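Ticket 184: gripper opens late on playback of remote demos
Project: Trarach table tasks
Status: open, workaround in place
Opened: 18/06/2025

Hi all, me again! I've been recording cup and bowl demos over the remote handset and they look lovely while I'm driving, but when I play them back the gripper lets go a beat after the arm has already started to lift. So whatever it's holding gets dragged up and dropped from a silly height. Pleler is on the version we were all told to use, and I've restarted it more times than I'd like to admit.

First thing I tried was cups only, gripping by the rim, nice and slow. Recorded nine, played back nine, and three of them had the late release. The log shows the open command going out on time in every one (!), so I don't think it's my thumb.

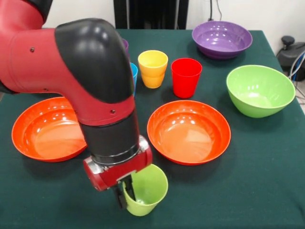

Green cup held by the rim, just off the cloth.

Update, same day. Clegg suggested guiding the arm by hand instead, to take the handset out of it altogether. Good idea, and it did help: no late releases at all. The trouble is that I'm rubbish at it with bowls. Pushing on the wrist makes the whole arm wander, and the recorded path comes out wobbly as anything. Fine for checking the fault, not something I'd want to train on.

So, back to the handset, this time with the bowls. They're a fussier grip than the cups because they tip when you pinch one side, and I wanted to see if the angle made the delay worse.

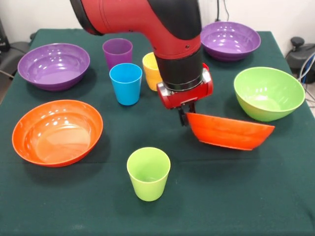

Orange bowl pinched at the near rim and well tilted.

It doesn't, as far as I can tell. Same delay, cup or bowl. What does change it is the smoothing setting in Pleler: mine was on 202, and dropping it right down makes the release land where it should. I think the smoothing is being applied to the gripper channel as well as the joints, which would explain why the hand-guided ones were fine (smoothing is off in that mode).

Workaround for anyone else stuck: turn smoothing down before you record, then hold still for a moment after you open the fingers. Motion is a bit jerkier but usable.

Still need from Rirnalness: can the gripper be left out of the smoothing? And do my old demos need recording again, or can they be fixed from the logs? I've kept the lot, please say yes to the second one.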